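The Soda in Stekitz

My aunt Renata Nowicki left me her house in July, and with it she left me a feud.

I'd only been to Stekitz twice before, both times as a kid, and what I remembered was a steep street and a dog that bit my shoe. So when the lawyer handed me the keys and said, "You'll want to speak to Mrs. Kuhlmann about the wall," I just nodded, the way you nod at a dentist. What wall? I had a suitcase and a bag of pretzels. I wasn't ready for a wall.

Well, the wall ran between my aunt's garden and Leonie Kuhlmann's, and it leaned. It leaned toward Leonie. According to Leonie it had been leaning toward her since before I was born, and my aunt had been pushing it.

"Pushing it?" I said.

"At night," said Leonie Kuhlmann, and went back inside.

I ate the pretzels for dinner and slept on the couch with my coat over me (the beds had all been stripped, and I never did find the sheets). In the morning I walked down the hill for groceries. If you're going to be at war with your neighbor you should at least have coffee in the house. 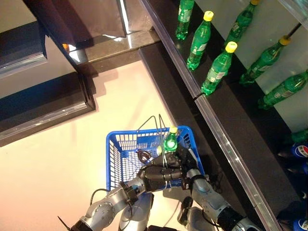 What Mingxuan Told Me

Mingxuan Zou ran the hardware store at the bottom of the hill with his brother Tianyou, and they'd both known my aunt for years. I went in for a light bulb and came out an hour later with a light bulb, a folding chair I didn't need, and the whole story. Or a whole story, anyway.

It went like this. My aunt and Leonie used to be best friends. They had keys to each other's kitchens! They went in together on lottery tickets, and one Sunday they won 839 in prize money, which was enough to fight over and not enough to do anything with. Renata wanted to fix the wall. Leonie wanted to go to Bronder for the weekend, stay in the hotel with the glass elevator, and order room service.

"So who won?" I asked.

"Renata was holding the ticket," said Mingxuan.

"So they fixed the wall."

"Does it look fixed to you?"

Tianyou, who had been sorting hinges this whole time, said that wasn't how it happened at all. He said my aunt had gone to Bronder by herself. She'd ridden up and down in that glass elevator all weekend and sent Leonie a postcard of it. Then the two of them got into it over whether it was a postcard or a letter, and I paid for my chair and left.

I thought about it all the way up the hill. I'm a forgiving person, I think, but a postcard is a lot to forgive.

That evening I set up my folding chair in the garden and had a soda. It was hot out, and the wall was throwing a nice long shadow on my side, so I scooted over into it. And that's when I heard somebody else's chair scrape, right on the other side of the stones.

"You have her cough," said Leonie Kuhlmann.

I hadn't noticed I was coughing. I said it was the bubbles.

"She drank that green stuff too," she said. "Terrible for the teeth."

"Do you want one?"

There was a pause so long I figured she'd gone in. Then a hand came up over the top of the wall, palm open, with a ring on every finger but the thumb.
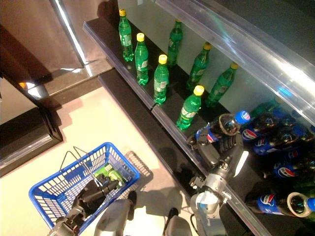
I gave her the soda and sat back down, and for a while we just drank, each looking at our own side of the same rocks. I asked about the postcard. I couldn't help it! She said there had been 14 of them. My aunt had mailed one every spring, always the same elevator, always with the same five words on the back: Still room for one more.

"And you never went?"

"I was angry," said Leonie. "I was busy being angry. You'd be surprised how it fills up a day."

I told her I probably wouldn't be surprised. I'd had a thing with my friend Yuzhen Xia that had been going on since the winter, over a sofa bed, and I had been putting real hours into it.

She laughed at that, one short bark, and the wall shifted. I swear it did. A little trickle of grit came down on my sandals, and we both got up fast and stood there, waiting to see whether my aunt's wall was going to come down on one of us, and which.

It held.

"Does the bus to Bronder still go in the morning?" I said.

"Twenty past eight," said Leonie Kuhlmann, right away, like she'd been keeping it in her mouth. "You'd have to get up. You people don't get up."

I heard her fold her chair. Then the empty bottle came sailing over the wall and landed in the hydrangeas, and her kitchen light went on, and I could hear her opening and closing drawers like somebody looking for a suitcase.

I went in and called Yuzhen about the sofa bed.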